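From: the one with the Gornex arm
To: cell-upkeep list
Subject: Re: [cell-upkeep] gripper drops thin round parts after finger swap

On Sunday the Requena bench wrote:

> We put new fingers on our Gornex and now it fumbles anything flat and
> round. Square blocks are fine. Homing passes, no faults in the log. The
> grip force is set to 53, same as before the swap. Do we need to redo the
> whole wrist camera calibration, or is there something quicker to try
> first? Also, how often do you all change fingers? The Umbridge manual
> says every 3,000 cycles and that seems like a lot of fingers.

Oh, I feel your pain! We had nearly the same thing in April and I spent a whole evening blaming the camera (it wasn't the camera).

Before you touch the calibration, jog the wrist down slowly with the fingers wide open and look at how the two tips land against the table. On ours the left one was sitting a hair lower than the right, because I'd tightened its outer screw first and it cocked over on the mount. You can't feel it on a block. On a plate you sure can, the low side gets under the rim and the other side just rides over the top. Loosen both screws, close the gripper on a straight bar, snug them up a little at a time while it's holding, then open and check again. 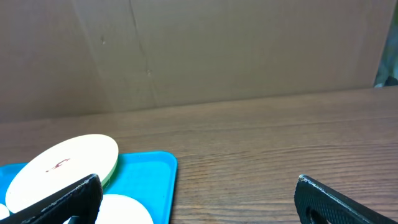

Then redo the zero for the closed position. The Skomerov controller keeps the old one through a finger swap and doesn't say a word about it, so your 53 may not be the same squeeze it was before. Menu, tool, zero, wait for the beep. Takes less time than making coffee.

If it still drops things after that, go after the camera, but only the height offset. I do five slow approaches to the same plate from the same start pose and write down where it stops each time. If the numbers bunch up but they're all off the same way, change the offset and leave everything else alone. If they're all over the place you've got something loose, and calibrating on top of that will just make you mad. Ask me how I know.

A couple of little things while you're in there. Wipe the lens with the power off, and don't lean on it. I also like a plain board standing up behind the work, our pose finder got much steadier once it quit looking at whatever was going on past the table.

As for changing fingers, I don't go by the 3,000. I go by the gripping faces. Scuffs along the outside edge don't bother me at all, but once the pattern on the face starts going smooth I swap both, never just one. I keep the old pair in a bag for testing new programs, that way a bad crash only costs me fingers I was done with.

Which screws did you use, by the way? The ones in our spares kit were a touch too long and bottomed out before they clamped. If yours came from the same kit, check that before anything else I said up there!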